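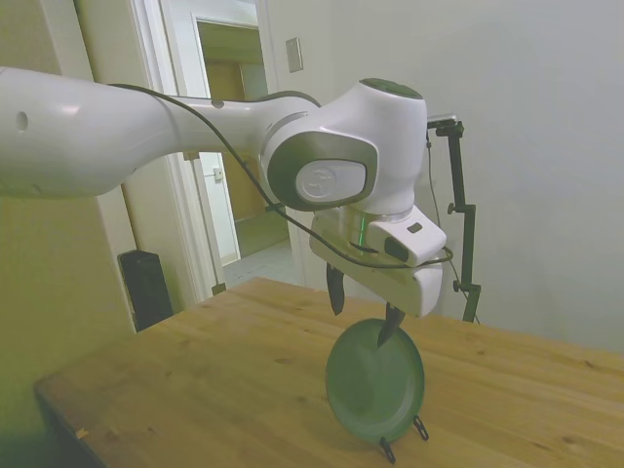 Plate stands, second round
2/20/22

Carried on from the January notes. Question is still which stand holds the green dinner plate upright for the shelf display without marking the rim. Working on the wooden table by the window, same as before.

Stand A (Stikov, small dark clips, one either side of the base). Plate sits on edge and shows its full face, with very little metal in view. Good for looks. The clips touch only the lowest part of the rim, so everything depends on the table being level. Ours is not. Measured a 2 mm fall across the width, front to back, and packed the short leg with card.

Stand B (Paiva, wire easel). Steadier, but leans the plate back too far and the wire crosses the front. Rejected for display, kept for drying glaze tests.

Plate is from the Rorkavden set. Weighed on the kitchen scales at 700 g, which seems heavy for the size. The smaller side plate came to 409 g. Both have a flat centre and a shallow raised rim. The rim on the large one is slightly uneven underneath and rocks if turned to the wrong spot. Pencil mark on the back now shows which way is down.

Tabletop: boards run on the diagonal from where I sit, and the clips catch in the seams if the stand is placed across one. Set it down on the face of a board and check with a fingernail before letting go. Small yellowish mark near the left front edge is still there. Soap and warm water made no difference. Will try a little white spirit on the underside first, in case it lifts the finish.

Felt pads: cut two from the offcut sheet and stuck them inside the clips. They add around a millimetre each and the plate now fits tightly. Left hand pad has already started to peel. Use the thinner felt next time.

Aivar Baranauskienė asked whether the Welivby shelf is deep enough for Stand A. It is, with the plate in place, but only if the back rail comes off – screws are in the tin marked "shelf".

To do
Order thin felt
Repeat with the side plate
Level the table properly, card is compressing
Return Paiva easel to the glaze bench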